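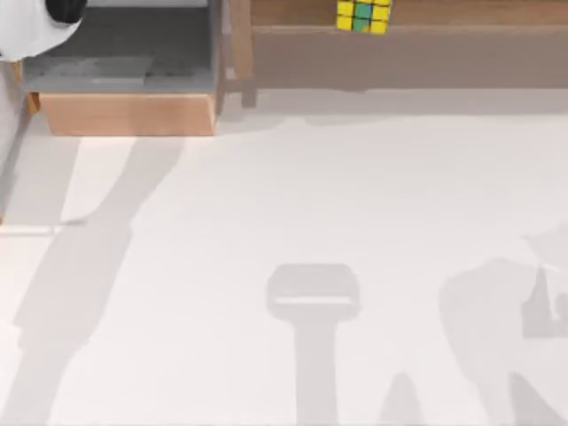

Week 2 of Travel and Place looks at the claim that a visitor has "been somewhere." Tourist boards like to treat the visit as proof of contact with a place, and much of the reading repeats this without checking it. I would be slower to agree. Most of what a visitor comes home with is a label attached to ordinary surroundings. An open wooden box with a gray floor and a tan front panel gives you no town and no country. Put "Old Customs House, Flanda" under it and a reader will start finding Flanda in the wood.

Flanda is our first case. The harbor steps there became a stop after a record sleeve used them, and the town now sells a walking map with 19 marked points. Only two of the points have any link to the record. The rest are shops that paid to be on the map. Ask what the word "trail" is doing in the title.

The second case is Cerach, where visitors line up to stand in a doorway from a television series. The series was shot in Ametepe. The signs in Cerach say "as seen in," and when I asked at the information desk in May I was told the wording was "traditional." Does the doorway matter less to people who learn this? The reading says yes. Its evidence is a survey of 500 visitors, of whom 408 said they cared about authenticity. I don't find that convincing. People asked by a person with a clipboard whether they care about authenticity will mostly say that they do, and the survey never asked whether anyone had left the line.

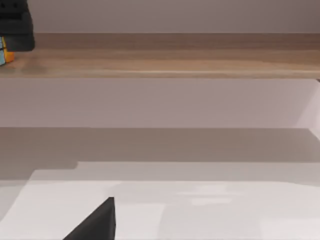
Captions deserve more suspicion than they usually get in this field. A caption is often written by somebody who was not there, working from a press kit, and it tends to be the part that readers remember. The less a picture holds, the more the words can get away with. A smooth, pale white surface could pass for a hotel counter in Sultum or a museum shelf in Ametepe, depending on what is typed below. Keep that in mind when you go through the Sultum brochure.

For the seminar:
Bring one travel piece with its captions covered.
Write down where you think it was made, then uncover them.
Read the Cerach survey questions before you read the results.
Note any sentence in the Flanda map that could be checked, and how you would check it.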